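Help Board > Robots and Automation > Research Methods

Handheld gripper demos: is 59 percent on a moved tray a result or a mistake?

Posted by tray_widower, 4 replies hidden, 3 shown

I'm in a small group that teaches a two-arm policy to sort parts into a tray organizer. We don't teleoperate. We walk around holding a gripper in each hand, do the job ourselves, and train on what the wrist cameras saw. The project is called Asach. I didn't name it and I have stopped asking.

Our data so far: 544 demonstrations, all collected in one room, by the same handful of people, over most of June. With the tray in the places we demonstrated, the policy does fine. When we put the tray somewhere new in the same room, it finishes the sort 59 percent of the time. When it fails it doesn't fail in an interesting way. The right arm goes confidently to where the tray would have been, opens, and lets go of the part with great dignity.

My labmate's reading is that this is a finding ("generalization gap under spatial shift") and we should write it up. My reading is that we have trained a very expensive machine to remember a spot on the floor. We have time for one more round of collection and I would like to spend it well. What I want to know:

How do I tell whether it's ignoring the tray or whether it sees the tray and can't reach it properly? And is it worth collecting more of the same, or should everything new be in a different room?

Things we've already tried: more training steps (worse), fewer training steps (also worse), random crops (slightly better, within the noise), and leaving it running over lunch in the hope that it would think about what it did.

Edited to add: both grippers are tracked with markers, and the calibration was redone at the start of every session. I checked the logs. I also checked the person who wrote the logs.

flivley_refugee
Marked helpful by poster

You can find out which of the two it is in an afternoon without collecting anything.

Take your held-out demonstrations and run the policy on them offline. No robot. Just compare predicted actions with what the human did. Then do it again with the images from one episode swapped for the images from another where the tray was somewhere else, keeping the gripper poses the same. If the predictions barely change when you swap the images, the policy isn't looking at the tray. It's running on pose history. From "lets go of the part with great dignity" I would bet my lunch on this one.

If the predictions do follow the swapped images, then the seeing is okay and your problem is in execution. Look at latency first. We had a delay between camera and pose stream at my last place (a parts-handling outfit, Flivley, where we used the Andov controller and suffered for it) and it looked exactly like poor generalization until someone plotted the two streams on one graph. Then it looked exactly like a delay.

Assuming it's pose history, here is what I'd do, in this order:

Feed it poses relative to the current gripper pose. If you're giving it positions in the room, stop. The policy will use the room as a cheat sheet every time, and so would I.

Cut the pose history down to one or two steps.

Start every new demo from a different place and move the tray before each one. People hate this. They will move the tray a hand's width and call it moved. Write the positions on cards, shuffle them, and make people draw one.

On the other part of your post, new room versus same room: I would do 30 new tray positions in the same room before going anywhere else. If you change the room, the lighting and the tray all at once and it gets better, you'll have no idea what fixed it, and you'll have to say so in the paper.

Also, please report how many trials the 59 percent is out of. If it's a small number, it isn't 59 percent, it's a mood.

mazandarani_bench

Disagree with part of the above. Swapping images while keeping poses gives the policy an input it never saw in training, so whatever it does next is a little hard to read. It's a decent smoke test but I wouldn't put it in a paper as evidence.

A cleaner check is to move the tray partway through a live rollout. Let the arm start, then slide the tray sideways before it gets close. A policy that's looking will correct, even if it corrects badly. Do it 15 times with the tray going left and 15 with it going right, and write down before each trial which way you're going to push. We ran this on the Mazandarani bench and learned more from it than from a month of staring at loss curves, which all looked lovely.

Agree completely about relative poses. Agree about the cards too. Ours went missing and people went straight back to putting the tray in the same spot.

As for whether it's a finding: it's a finding if you can say why it happens and show that changing one thing makes it go away. Otherwise it's a number with a title.

servo_sally_2

had same problem. bought bigger gpu. still have the problem but it arrives sooner

tray_widower
Follow-up from poster

Swapped the images. Predictions hardly moved, so flivley_refugee keeps the lunch. We were feeding room coordinates, and it was in the config in plain sight with my initials next to it. Relative poses are training now and we're back to collecting, two grippers, tray on the floor, cards drawn from a mug.
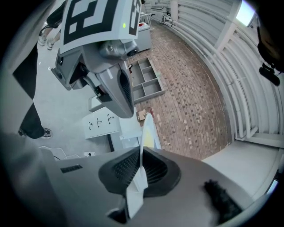
Why does giving a policy relative gripper poses help when the tray has been moved?

Relative poses describe each motion from where the gripper is now, so the policy can't simply memorize a location in the room. To decide which way to go, it has to use what the cameras show.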